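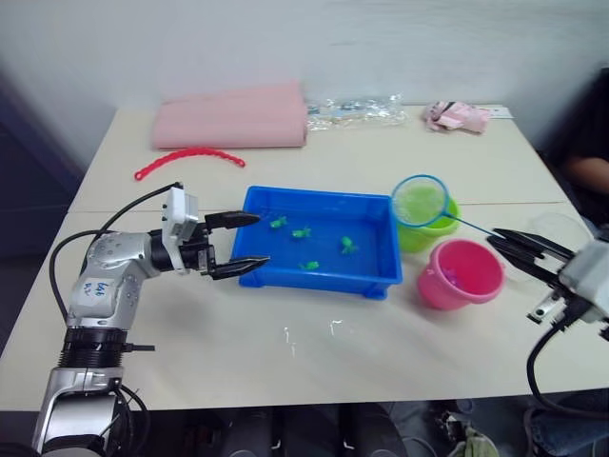 Voltcombe lab to buy second pair of robot arms after budget is approved

March 8, 2022

The robotics teaching lab at Voltcombe has been given the money for a second two-arm workstation, after a planning round that began last autumn and was held up twice over the cost of grippers and spare cables.

The order is split between two suppliers. Drandum will provide the arms and their controllers, and Hokari will supply the grippers, wrist brackets and cable sets. The lab will build the tables itself, as it did for the present workstation, by putting two white tops together on a shared base.

Margit Torvik, who runs the lab, said the decision came down to waiting time. Groups now book the arms in two-hour slots, and in the busiest weeks of the winter a group could go 11 days between one slot and the next.

"You can't keep a project going like that," she said. "They come back, spend the first half hour setting everything up again, and then the slot is nearly over."

The present workstation is used for sorting and scooping tasks with small everyday objects. In the current exercise one arm works with a small fishing net, next to a blue tray of green toy animals and a pair of plastic buckets. The other arm is placed at the tray with a two-finger gripper. Students run the task many times over and keep the recordings for their coursework.

Objects for the exercises come out of a separate budget, which has been set at 200 for the year. Torvik said this was the part of the plan that caused least discussion. Most of the toys, nets and trays are bought from ordinary shops and are replaced when they crack or go missing.

The larger argument was over what to leave out. An early version of the plan asked for two complete workstations, with a lifting column for each so that the table height could be changed. That version was turned down in the first round. A second version kept the columns but dropped the spare grippers, and the technical staff objected.

Gun-woo Chae, the lab's technician, kept a log of faults on the existing arms through the year and put it in with the final request. Most of the lost time had come from cables and finger pads. The arms themselves had been out of use for a single afternoon.

"The arm is the expensive bit, so people look at the arm," Chae said. "What stops us working is a cable that has been bent the same way a few thousand times. I asked for a full spare set for each side and I would have given up the columns to get it."

The columns were dropped. The approved plan has fixed-height tables, a spare gripper for each arm and two years of cables, with 3,000 held back for repairs outside the warranty. Any of that sum left at the end of the second year returns to the general equipment fund.

Yu-na Bae, who prepared the figures, said the lab had asked for prices on three types of gripper before settling on the two-finger one. A three-finger model did better with round objects in a trial but took longer to fit, and staff would have had to keep two kinds of bracket in stock. A suction model was ruled out early, as it would not hold cloth or netting.

Keeping to a single type also means that existing coursework can be moved from one table to the other without changes. Bae said this had not been given a price in the request, though she thought it should have been.

Delivery of the arms is expected ten weeks after the order is placed. The grippers should arrive sooner and will be tested on the existing workstation while the lab waits for the rest. Power and network points for the new table have to go in before then, and the electrical work is booked for the Easter break.

The question of space is not fully settled. The lab would like to put the new table along the same wall as the first one, so that a member of staff can watch both. Ji-hoon So, a second-year student who sits on the users' group, said students had asked for more room between the tables instead.

"With one group it's fine," So said. "With two groups you would have people on stools on every side and bags under the table. We'd prefer it to be across the room."

A floor plan showing both layouts will be put up outside the lab next week, and users can leave comments on it until the end of the month. Torvik said she had no strong view, provided that the stop buttons could be reached from either side.

Booking rules will change once the second workstation is running. Slots will go up from two hours to three, and each group will be able to hold one standing slot a week. Evening use will still need a trained supervisor in the room. I-seul Seo, who looks after the supervisor rota, is asking for more postgraduates to take the half-day training, which will next be run after Easter.

The older arms will be kept. The plan allows for a full service of both this summer, with new joint covers and fresh labels, and puts their replacement at four years from now. Chae said he thought they could last longer than that if the repair money was not cut.

A request for a third workstation has been left out of this year's plan. It may be looked at again when there is a full year of booking records from the new one.

Staff and students who want to comment on the order itself should write to the lab office before Friday, when the paperwork goes to the two suppliers.

This site uses cookies to remember your settings and to count visits. Accept all | Manage cookies

Related items
Workshop opening hours over the Easter break
New rules for borrowing hand tools
Supervisor training: how to apply
Network upgrade in the east building to start this month
3D printer charges for the coming year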